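Skelix has put out another post about its "30-day home reset" and my whole feed is sharing it. I read all 7 pages of the PDF. A few thoughts, none of them kind.

1/ The central claim is that the average household loses 900 minutes a month to looking for things. No source. I looked for one. The footnote goes to a Skelix page, and that page cites the PDF.

2/ 900 minutes is 15 hours. A month! I have a messy place and a bad memory and I don't lose 15 hours to my keys. If you do, a label maker is not going to help you.

3/ Then there's the rule that every surface must be clear by bedtime. Says who? A table with stuff on it is a table somebody is using.
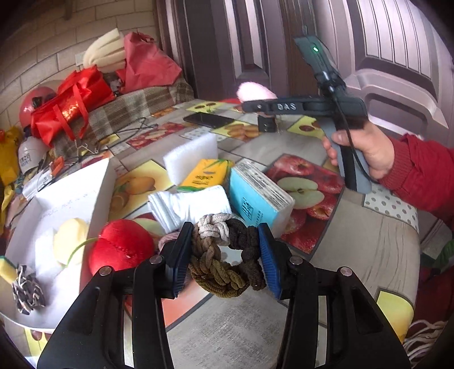
Last edited Aug 14, 2020

4/ Small things are where these plans always fall apart. Hair ties, for instance. The PDF wants them sorted by color in a drawer insert, and Skelix happens to sell the insert. My hair ties live wherever I last took one off and I find one every time I need one.

5/ Someone replied that the Asgate study backs all this up. Go read it. Asgate asked people who had already bought storage boxes whether they were glad they bought storage boxes. They were glad. OK.

6/ Plattner did a version of the same thing last November, with "calm zones" in place of "clear surfaces." Same drawer inserts as far as I can tell, in a different beige. I don't remember anyone posting a follow-up in spring.

7/ Day 12 tells you to throw out leftover packing material, all of it. Day 19 tells you to buy felt pads so your new boxes don't scratch the shelf. I read those two pages back to back and had to get up and walk around.
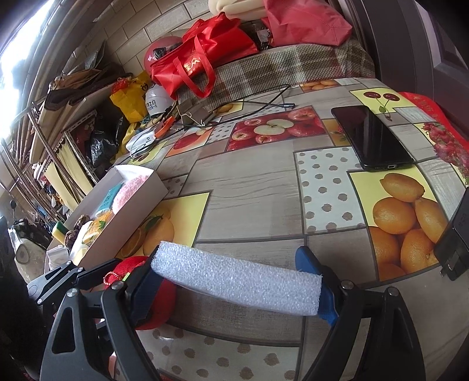
8/ And the before and after photos. The after kitchen has a different window. I'm willing to believe people moved the toaster. I'm less willing to believe they moved the window.

9/ To the person asking what I'd do instead: put a hook by the door. Keep 2 boxes, one for stuff you use and one for stuff you're not sure about. Look in the second one when you feel like it. No PDF.

10/ Yes, I saw that Hostavmont is giving the kit away to new subscribers. Check what the subscription costs after the first month before you tell me it's free. It took me three screens to find the price.

11/ Muting this now. If Skelix ever posts where the 900 came from, send it to me and I'll read it.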